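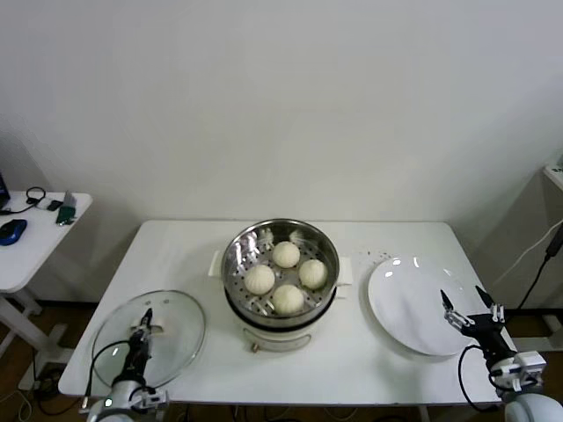 ¿Por qué se separa el planificador de tareas del controlador de los brazos en una celda bimanual?
Porque trabajan con escalas de tiempo distintas. El planificador decide qué acción viene después y puede tardar décimas de segundo en hacerlo; el controlador cierra el lazo cada pocos milisegundos y no puede esperar a nadie. Si comparten proceso, el retardo del primero aparece como vibración en el segundo.

Tema 6. Secuenciación y control en manipulación con dos brazos
Apuntes de la asignatura Software para Robots Manipuladores
Texto base: Henok Abdella. Ejercicios: Henok Kumsa.

6.1 Tarea de referencia

En todo el tema se usa la misma tarea, la de la vaporera: retirar la tapa de vidrio, dejarla a la izquierda, tomar los bollos de la bandeja perforada y pasarlos al plato blanco de la derecha. El brazo izquierdo se ocupa de la tapa y el derecho de los bollos. El reparto es fijo y está escrito en el fichero de tarea; la asignación dinámica de brazos se deja para el tema 8.

La tarea parece corta, pero reúne tres dificultades de software: un objeto transparente, un recipiente metálico con reflejos y piezas blandas de geometría irregular. La tapa se coge por el pomo central, que es el único punto con contraste y espesor suficientes. Los bollos tienen la superficie plisada y ninguna cara plana en la que apoyar los dedos.

6.2 Arquitectura

Se emplea la pila Isden, la misma del tema 4, con cuatro procesos:

percepcion: publica poses de objetos con su covarianza.
tareas: ejecuta el árbol de comportamiento.
planificacion: calcula trayectorias libres de colisión para uno o dos brazos.
control: interpola y sigue las trayectorias; un hilo por brazo y un reloj común.

El hilo de control corre a 200 Hz. Los mensajes entre tareas y planificacion son peticiones con respuesta; entre planificacion y control se envía la trayectoria completa, con marcas de tiempo absolutas. Enviar puntos sueltos es un error frecuente en las prácticas: cualquier retraso de la red se convierte en una parada intermedia.

Los parámetros de la celda están en brekness.yaml. No se deben copiar dentro del código de tarea.

6.3 Percepción

Tapa. La cámara de profundidad devuelve huecos o valores del fondo al medir vidrio. La detección se hace sobre la imagen de color: se ajusta una elipse al borde y se busca el pomo cerca del centro. La altura no se mide; se toma del plano de la mesa más la altura del modelo. Si la tapa está sobre la olla, el plano de referencia es el del borde de la cesta, y hay que indicarlo en el campo soporte. Olvidarlo sitúa la pinza muy por debajo del pomo.

Cesta. El acero pulido refleja los bollos y los duplica en la segmentación. Se descartan las máscaras cuyo centroide cae fuera del círculo interior de la bandeja. El círculo se obtiene del borde de la cesta, que se calibra una sola vez por sesión.

Bollos. Cada máscara aceptada produce una pose con tres grados de libertad: x, y y altura. La orientación alrededor del eje vertical no se estima, dado que el bollo es casi simétrico, y se deja libre para el planificador de agarre. El umbral de confianza de la práctica es 0,70. Por debajo, la pose se publica con la marca dudosa y el árbol la ignora.

Plato. También es blanco y brillante, y está sobre una mesa blanca. El detector Birhane lo localiza por el contorno de sombra, que depende de la iluminación. Conviene guardar la última pose válida y exigir varias lecturas coherentes antes de sustituirla.

6.4 Árbol de comportamiento

Secuencia principal
 Condición: tapa_apartada
 si falla: Subárbol apartar_tapa (brazo izquierdo)
 Condición: plato_localizado
 si falla: Acción localizar_plato
 Repetir mientras haya bollos en la cesta
 Acción elegir_bollo
 Acción agarrar (brazo derecho)
 Acción depositar (brazo derecho)
 Acción reposo (ambos brazos)

La condición tapa_apartada se evalúa en cada ciclo, también durante la repetición. Así, si alguien vuelve a poner la tapa, el árbol interrumpe la rama de los bollos sin código adicional. Un autómata de estados requeriría una transición explícita desde cada estado.

La acción elegir_bollo ordena los candidatos por holgura: distancia al vecino más próximo y distancia a la pared de la cesta, ponderadas. Con cuatro bollos en rombo, las holguras son parecidas y el orden puede oscilar entre dos ciclos por simple ruido. Se aplica histéresis: una vez elegido un candidato, se mantiene hasta terminar el agarre o hasta que falle.

6.5 Planificación de los dos brazos

Mientras el brazo izquierdo está en la zona de la tapa, el derecho puede acercarse a su pose de espera junto al plato. No hace falta planificar los 14 ejes a la vez. Basta con dividir la mesa en dos volúmenes exclusivos y uno compartido, situado sobre la olla, protegido por un testigo. El brazo que no tiene el testigo puede moverse por su lado, pero no entrar.

Reglas del testigo:
1. Se solicita antes de planificar, no antes de ejecutar.
2. Se libera cuando el efector ha salido del volumen, según la posición medida y no la ordenada.
3. Caduca si el proceso de tareas deja de renovarlo. Al caducar, el brazo se detiene en el sitio; no se retira solo.

La tapa sujeta se añade al modelo de colisión como disco rígido unido a la pinza. Los cables de las pinzas no están modelados. Se compensa limitando el giro de la última articulación, límite que figura en brekness.yaml y que no debe ampliarse para conseguir que una trayectoria «salga».

6.6 Control de la pinza

Para el pomo se usa control de posición con límite de corriente. Para los bollos se usa cierre a velocidad constante con parada por contacto:

cerrar(v)
mientras ancho > ancho_min:
 si corriente_filtrada > umbral: detener; devolver CONTACTO
devolver VACIO

El filtro introduce retardo. Con una velocidad de cierre alta, la pinza recorre más camino entre el contacto real y la detección, y la pieza se deforma. Primero se fija la deformación admisible, después la velocidad y al final el filtro. Hacerlo al revés obliga a repetir los tres ajustes.

El resultado VACIO no se trata como excepción. Se devuelve al árbol como fallo de la acción, y elegir_bollo vuelve a ejecutarse con una lectura nueva de la percepción.

6.7 Registro

Cada ejecución se guarda con la herramienta Ploncombe: imágenes, poses publicadas, estados del árbol y posiciones articulares. Todo lleva la marca del reloj común. Si las imágenes se marcan al recibirlas en lugar de al capturarlas, el desfase falsea el análisis de los agarres fallidos. En la colección de la práctica hay 53 ejecuciones; 2 tienen ese defecto y se conservan para el ejercicio 4.

6.8 Ejercicios

1. Escribir el subárbol apartar_tapa. Debe contemplar que el pomo no se detecte y que la pinza se cierre sin contacto.
2. Calcular el recorrido de la pinza entre contacto y parada para un filtro de primer orden, en función de la velocidad de cierre y de la constante de tiempo.
3. Describir una secuencia de mensajes en la que incumplir la regla 1 del testigo provoque que se ejecute una trayectoria calculada con un modelo de colisión obsoleto.
4. Localizar en la colección las ejecuciones con marcas de tiempo incorrectas, usando solo las posiciones articulares y la pose aparente de la pinza en la imagen.
5. Proponer un criterio para depositar los bollos en el plato sin que se toquen. Indicar qué debe hacer el árbol cuando no queda sitio.

Los ejercicios 1 y 3 se entregan por escrito. El 4 se entrega con el código y una gráfica del desfase por ejecución.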